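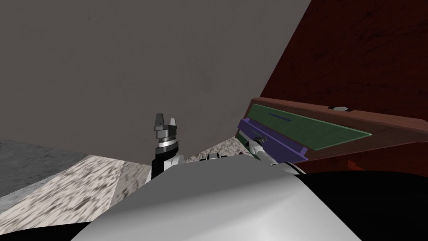

Home | News | Products | Contact

Skornmont Puts Limits on Its Own Claims for Teleoperated Robot Training

Posted 1/16/20 by Skornmont Press Office

Skornmont today released the first results from its kitchen task trials, in which a person steers a two-armed robot by remote control through simple jobs in simulation and the software tries to learn from the recordings. The company is asking customers to read them with care.

Operators recorded 2,000 runs across 20 tasks, including reaching for a drawer handle with one gripper while the other arm is held clear. Trained on those runs, the software finished 65 percent of its test attempts. When the cabinets were moved or given new colors, that fell to 50 percent.

"We have read too many announcements that stop at the first number," the company said in a statement. "A simulated drawer never sticks. We don't know yet how much of this carries over to a real kitchen, and we won't sell it as if we did."

The remote control software, Floteo, was licensed from Akbulut. Skornmont said new operators needed long practice before their recordings were usable, a cost often left out when teaching by demonstration is called easy.

Prodwood, which makes fitted cabinets, will supply real drawers for a second round of tests. Skornmont has set no release date and will publish the failed attempts along with the rest.

Press contact: Skornmont Press Office | © 2020 Skornmont. All rights reserved. | Back to top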